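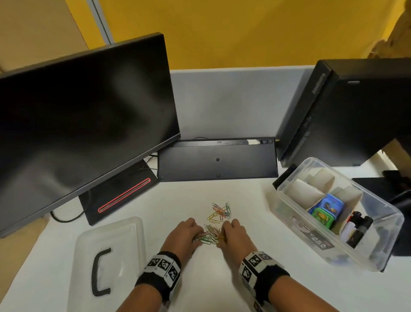 I have had it up to here with the idea that coloured paper clips are an organising system. Every article on home office storage tells you the same thing: buy them in colours, give each colour a meaning, and your paperwork will more or less file itself. What you get is a knotted lump of green, yellow, red and silver that takes both hands to get hold of, with another little heap behind it waiting its turn. Which colour means "urgent"? Whichever one comes off first.

**2/**

I bring this up after reading the new desk guide from Clisari, who sell clips, trays, pots and a great deal of confidence. The guide is free. The clips come in a tub of 300.

Three hundred! I do not have 300 pieces of paper I care about. I doubt I have 60.

**3/**

The guide gives six pages to colour. Red for bills, orange for things you owe other people, yellow for "ideas", green for money coming in, blue for family, silver for everything else.

I'd like to meet the person with a yellow clip full of ideas. My ideas are on the backs of envelopes and they are mostly shopping.

**4/**

What it never deals with is the linking. Put loose clips in a tub, carry the tub from one room to another, and they hook themselves together. Anyone who has owned paper clips knows this. You reach in for one and you lift out a necklace.

Six pages on colour and not a line on that.

**5/**

Prasanna Gazi replied to my last grumble to say that the answer is a magnetic pot. I have had a magnetic pot. It keeps the clips stuck to the rim in a sort of beard, and when you pull at the beard you get the necklace again, only now it's a magnetic necklace and the clips cling to your scissors for a week.

I'll accept that they don't spill as far when you knock it over.

**6/**

Somebody else suggested a tray with a section for each colour. Fine. Who is going to put them back in the right section? I take a clip off a document, I am holding the document, the phone goes, the clip goes down wherever my hand was. Multiply by a working month.

A system that needs you to sort things by colour every evening is a second job.

**7/**

In fairness to the clips themselves (I do try), the coated ones don't leave rust marks on old letters. The plain silver ones I had from Amstead did, on a folder I'd left in the loft, and I was cross about it. So there is a case for the coating. I can't find a case for the rainbow.

**8/**

How I untangle a lump, for the people who asked:

- Tip the whole thing out on a bare bit of desk. Don't try to do it in the tub.
- Spread it with your palms until it stops being a ball.
- Pick up one clip by its round end and give it a gentle shake. Half the passengers fall off.
- The rest you turn sideways and slide.

Do not pull. Pulling bends the wire, and a bent clip hooks on to everything it meets from then on. Bin those.

**9/**

I timed this once, out of spite. 46 clips took me the length of the one o'clock news, and I missed what they said about the trains.

**10/**

Dilani Mollah says she threads hers on a long piece of string, one string per size, and hangs them off a hook inside the cupboard door. I was ready to be rude about this and then I thought about it for a bit. If they want to be on a chain, I suppose you might as well choose the chain.

I still think you'd need two hands and some patience to get one off. She says you don't. We'll see.

**11/**

Someone has asked what I'd buy instead. Less. The small box from Sivakumar is the size of a matchbox and it's cardboard and it slides open, and there isn't enough room in it for the clips to get up to much. I've no idea if they still make it. Mine is old and the corner has gone soft.

**12/**

A few people have been in touch to defend colour coding at work, where there are shared files and everybody knows the key. I can believe it helps there. I did a spell in the Skasgate office where blue meant "signed" on one floor and "needs signing" on the floor below, and I have never entirely trusted it since, but I can believe it.

At home, with one person and a drawer? Write a word on the top sheet in pencil.

**13/**

To the gentleman asking about staples: no. I scan things. Have you ever tried to get a staple out of a bank letter without taking the corner with it?

**14/**

Update on the string. I've cut a length and put the big clips on it. They went on easily enough. The small ones are still in a heap and I'm going to put the kettle on before I look at those.

**15/**

Found 3 bent ones already. Binned.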